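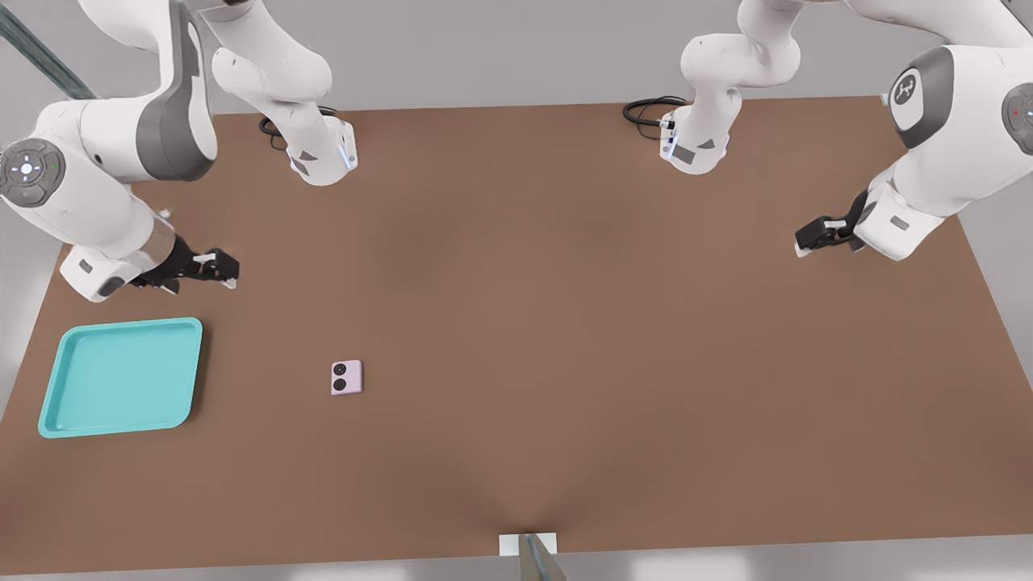

Figure 3.1. Two-arm cell in simulation, with part and tray on the left side of the table.

Work and Automation, Unit 3
Handout: The tray cell at Holtora
Instructor: Aoi Nagano
2 January 2019

Read this before the first January session. Bring the job sheets from Unit 2.

Background

Holtora assembles small electronic housings at its Kuria plant. The tray line has 209 people on it over three shifts. The work we look at in this unit is the simplest on the line: pick up a part, check that the right face is up, put it in a tray, pass the tray on. A trained packer does 300 parts an hour, and new hires reach that speed in their second or third week.

The company plans to move this step to two-arm cells. Before any cell goes on the floor, the task is built in simulation with software from Trultix, and the people who do the job now are asked to look at it. Kikuchi, the contractor, runs those reviews.

What the task looks like when it is written down

On the old job sheet the step is one line: "Place part in tray, lenses up." For the cell it had to be split into reach, align, close, lift, carry, lower, open, and back away. Each of these has a start point and a limit. Packers who took part in the reviews said they had never thought of it as more than one move.

They also added things the engineers had left out. Parts stick together in damp weather. Trays come back from washing slightly bent. A packer feels a bent tray right away and sets it aside – the sheet never told anyone to do this, so it was missing from the first version of the task.

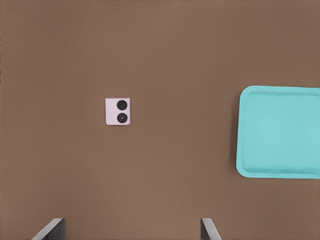 Figure 3.2. Close view over the table. Gripper open, part on the table, tray empty.

Look at Figure 3.2 and note the distance between the part and the tray. Then compare it with your own sketch of a packer's bench from Unit 2. Where would a person put the tray, and why?

What changes for the people

Holtora's staffing plan keeps 194 of the 209 jobs on the line. The other 15 are to be closed as people retire or transfer. That is the number most news items would lead with, but for this course we are more interested in the jobs that stay.

Cell tender. Watches two cells, clears stops, refills parts. Less lifting and less repeated wrist motion. More waiting, and more walking between stations.

Reviewer. A part-time role for experienced packers. They go over simulated runs and mark what would go wrong on the floor. The plan pays this at the packer rate, which the packers dispute.

Packer. Still needed for short orders and odd shapes. These are the harder jobs, and the easy ones that used to come in between are gone. Several packers raised this point – the easy trays were their rest.

For next session

Write one page on the packer role. Should the hourly target stay at 300 if the mix of work changes? Use your job sheets. Pages 4 to 9 of the reader cover pace and rest breaks.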